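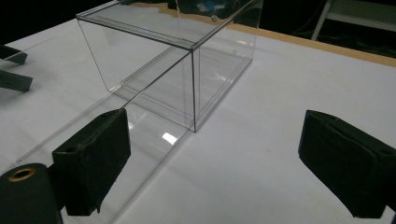 Visits and Trips

An afternoon at the acrylic workshop in Grundach

December 15, 2019

I collect small minerals, and for many years I kept them in cardboard boxes under the bed. My wife asked me to show them properly or to give them away. So I began to read about display cases, and in this way I learned that the workshop in Grundach opens its doors to visitors two times in the year, once in June and once before the holidays. I took the winter date.

Grundach is not easy to reach without a car. From Fokby there is a bus, number 184, and it stops at the old brick works. From there you walk along the canal for fifteen minutes. There is no sign until the last corner. I came too early and had to wait at the gate with a few other people, most of them model builders. One couple had a doll house at home and wanted a cover for it.

The tour started in the sheet store. The sheets stand on their long side in wooden racks, with paper on both faces. Our guide told us that they keep around 1000 sheets in stock and that the paper stays on as long as possible. I asked if one can wash acrylic with window spray. She said no, please never with ammonia, only with warm water, a drop of dish soap and a very soft cloth. I had done it wrong with a picture frame for years, and now I understand why it became cloudy.

After this we saw the saw. It is a big panel saw and it is very loud, so we all got ear protection. The blade has many small teeth, and the worker feeds the sheet slowly so that the edge does not melt. A fresh edge from the saw is matte and a little white. To make it clear they have two ways, a polishing machine with a diamond cutter, or a flame. The flame was the part I liked most. The worker moves a small torch along the edge in one go, without stopping, and behind it the edge is like glass. It takes perhaps three seconds. He let us hold the piece after it was cool.

Gluing was upstairs, in a warm room with a strong smell. I thought they used a glue like honey, but it is thin as water. The parts are set together dry, and then the liquid is put on the joint with a needle and it runs in by itself. If there is a bubble, it stays there forever. Cases with bubbles go on a shelf near the door and are sold for half price, and I must say I could not find the fault in most of them.

At the end there was coffee and a sort of flat almond cake from the bakery in Wurkudley, very good. In the small shop I ordered a case with the order number 3122, with five walls and a loose base, so I can lift it off when I want to change the stones. The price was 538 crowns with delivery to Man, where we live. I think this is fair for work done by hand, but it is more than I had told my wife in the morning.

Some practical points. The tour is free, but you have to write to them before. It takes a little under two hours and there are steep stairs to the gluing room. Wear closed shoes. The last bus back to Fokby goes at ten past five, and the waiting place has no roof, so take an umbrella with you in winter.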